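Academics > Engineering Technology > Student Projects > Capstone Reports

Sorting Small Items With Hand-Held Grippers: Project Report

Villenen Community College, Engineering Technology Program
Capstone project, Prestley Lab section

1. Purpose

Our project was to collect demonstrations of people picking up and sorting small household items, and to use them to train a two-arm robot to do the same task. The robot is the lab's bench unit, which everybody in the program calls Ema. Ema had already been trained by an earlier capstone team to stack cups and fold washcloths. It had never been given anything smaller than a clothespin.

We chose jewelry and charms as the items. They are cheap, they come in many shapes, and they are hard to hold. A cup can be off by half an inch and the grip still works. A charm the size of a fingernail does not allow that.

2. Background

The earlier team collected all of its data by driving the robot arms with a pair of joysticks. Their report says this was slow and that the operators got tired. It also meant that every demonstration came from the same bench with the same gray mat under it. When Ema was moved to a different table for the open house in April, it missed most of its grasps.

We wanted data from more than one place. Hand-held grippers made that possible. The operator holds one in each hand and does the task directly, with a camera on the gripper recording what the fingers are doing. No robot has to be present. We could carry the whole kit in one equipment case and work in a dorm room, a kitchen or a bedroom.

3. Equipment

The grippers were built from plans already used in the program. Each has two fingers on a linkage that opens and closes with a trigger. The fingers are padded on the inside faces. We replaced the pads once, halfway through the project, when the first set got too smooth to hold thin rings.

Other equipment:

Two cameras, one per gripper
A laptop for copying and checking recordings
Two battery packs
Assorted costume jewelry, bought at the McGrath Street thrift store
Boxes, bowls and trays, whatever was available at each place

The total cost to the team was 91 dollars, most of it for jewelry and a second battery pack. The grippers and cameras belong to the lab.

4. Task

Each recording covered one episode. An episode started with a group of items spread out on a surface and ended when the operator had moved all of the ones on the list into a container. We used three lists: rings only, charms only, and everything. The operator was told which list to use before starting.

The rules for operators were short. Move at a steady speed. Do not touch anything with bare fingers during the episode. If an item is dropped, pick it up and go on. We kept drops in the data on purpose. The earlier team threw theirs out, and Ema did not know what to do after a missed grasp except close its fingers on air and carry the air to the container.

5. Data collection

Our goal was 4,000 episodes. We got more than 2,000. The shortfall came from two things. The first was that copying files took longer than we planned, and we could not start a new session until the cameras were cleared. The second was that we lost most of a week in November to a bad cable, which made one camera drop out partway through an episode. We blamed the software first and reinstalled it twice before anyone swapped the cable.

Sessions were held in the lab and at the homes of team members. We found that the home sessions were more useful. The surfaces were different heights, some had patterned covers, and the light came from one side or from a lamp. Shiny table covers gave the most trouble during checking. Reflections made it hard for our labeling script to find the edges of metal items, and a pattern with gold lines in it could hide a thin chain completely. We labeled those episodes by hand. 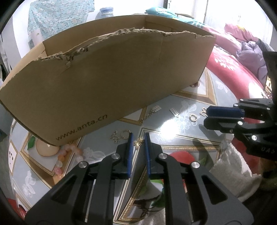
Why not use a plain mat for every session?

A plain mat would make the labeling easier, but the robot would learn to depend on it. We wanted Ema to work on surfaces it had not seen, and the only way we had to teach that was to change the surface often.

6. Training and testing

We trained on the lab workstation overnight, starting at 6 p.m. when the other sections were finished with it. Most training runs were done by the next morning.

For the test we ran 100 trials on Ema, half on the gray mat and half on a printed tablecloth that was not used in any recording. In each trial the robot had to pick up one named item and put it in a bowl. We scored a trial as a success if the item was in the bowl when the arms went back to rest. We did not score how long it took.

Rings were the best items on both surfaces. The robot came down over the ring with one finger inside and one outside, the way most of our operators did it. Charms were in the middle. Flat charms were often pushed along the surface before they were picked up. Chains were the worst. Ema could usually get hold of a chain, but it did not understand that the rest of the chain would come along, and several times it pulled other items off the table.

The tablecloth results were lower than the mat results for every type of item. The gap was smaller than the one the earlier team reported after the open house, but the items were different, so the two tests should not be compared directly.

7. Problems

The trigger on the left gripper was stiffer than the one on the right. Operators compensated by using the right hand for the small items, and this shows up in the robot's behavior. Ema will reach across the table with its right arm for something that is close to its left. We should have fixed the trigger before the first session.

Our list of items was not kept up to date. Pieces were added and a few went missing, and some early episodes are marked with names we later changed. Cleaning this up took two full lab periods.

We also did not write down the lighting for the first several sessions. We tried to work it out from the recordings afterward and gave up on a few of them.

8. Recommendations for the next team

Buy spare camera cables before starting. Match the two triggers. Decide on item names at the beginning and do not change them. Record chains as a separate list, with two hands, one holding the end and one lifting the middle. We tried this at the end of the project, but there was not enough time to collect a useful amount.

The recordings, the item list and the labeling script are on the lab drive in the Ema folder. The jewelry is in the bottom drawer of the cabinet next to the Prestley Lab sink, in a coffee can with a lid. The old gripper pads are in there too.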